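Laundry stuff, or how I quit buying dryer sheets

August 3, 2025

So I promised a few of you I'd write up what happened with the laundry, and I've put it off because it's, well, laundry. But my sister-in-law asked again last night so here goes!

Last October I bought a box of 100 dryer sheets (the lavender kind, the strong kind) and my youngest got itchy behind the knees. Could have been anything, I know. We'd changed body soap that month too. But I had a half-used box and a scratchy kid, and I figured skipping the sheets was the easiest thing to try first.

I got a set of wool dryer balls from a little company called Ferwood. They're loud. If your dryer is anywhere near your bedroom you will hear them thumping, and the cat still leaves the hallway every time. The towels came out fine though, fluffier than before if you ask me, and they soak up water again, which I hadn't noticed they'd stopped doing.
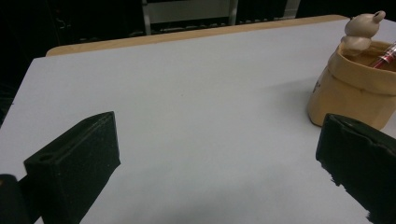

What do I use in place of fabric softener?

Plain white vinegar, half a cup in the softener drawer. The smell is gone by the time the clothes are dry, even on the sheets. Don't pour it in with bleach, ever, those two make a nasty gas. And check your washer manual, because my friend Tove Thygesen did and hers says vinegar is bad for the rubber seals, so she just uses less detergent and an extra rinse.

Which brings me to detergent. I was using way too much. The cap on our Clisex bottle holds up to four times what a normal load needs, and I'd been filling it to the top for years (sorry, washing machine). Now it's 2 tablespoons of the unscented one and that's it. The black T-shirts quit getting those chalky streaks.

Static is still a pain in winter, I won't lie. Fleece is the worst. I take anything synthetic out early and hang it over the shower rod, and that mostly does it.

Next I want to tackle the oven, which is a whole other post. If you've got a method that doesn't make your eyes water, leave it in the comments please!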